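Seed phrase backup, is one metal plate enough?
Posted 26th April in Wallets and Storage

plondton709
Ok so finally moved my coins off the exchange (Gradetti, fees were getting silly) and onto a Dollstead hardware wallet. Set it up last night in a hurry. Wrote the 24 words on the card that came in the box. Now reading I should have them on metal too.

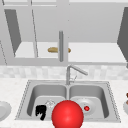
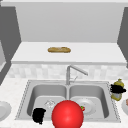
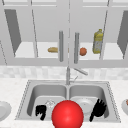
My question is mostly where the copies go. I have 2 so far, both in the house, and a passphrase on top that I have NOT written down anywhere. Brother in law says kitchen, people never look there, stick it behind the food. Not convinced. A cabinet shelf with a bread roll, an orange and a yellow bottle on it is something people reach into all day long, and a card doesn't last in there. So do I get a plate and keep it at home, or bank box, or both? And is the passphrase a bad idea if only I know it? Not huge money but would hurt. Also thinking of splitting the words, 12 and 12, in diferent places. Thanks in advance

Gilchrist_node
Don't split the words. People do this all the time and it's worse than it sounds. Lose either half and you're locked out, and whoever finds one half has a much easier job than with 24 unknown words. If you want it spread out, look at multisig. More work to set up though, and you have to back up the wallet config as well as the seeds.

For what you describe:
One plate at home, somewhere boring that stays put. One plate outside the house, bank box or a relative you trust. Passphrase written down and stored apart from both. A passphrase that's only in your head is how people lose coins. You will not remember it in 5 years, I promise, esp. with the odd capital letter in it.

Then test it. Send a small amount, wipe the device, restore from the plate, check the address matches. Only then move the rest. I skipped that step once and had word 10 wrong on the plate, caught it in June when I switched devices. Still had the paper luckily.

stampedsteel
Metal yes. Get a plain steel one and a punch set, the fancy ones are overpriced. First 4 letters of each word is enough, as long as it's the standard english list.

Don't take a picture of the card with your phone!! Goes straight to the cloud for most people. Same for printers, notes apps, email drafts.

quietledger
just leave it on Gradetti tbh, less hassle. been there 2 years no problems

plondton709
Thanks all. Ordered 2 plates. Will do the wipe and restore thing before moving the rest, had no idea you could even check it that way. Passphrase going on paper tonight, seperate envelope. Not going back to the exchange sorry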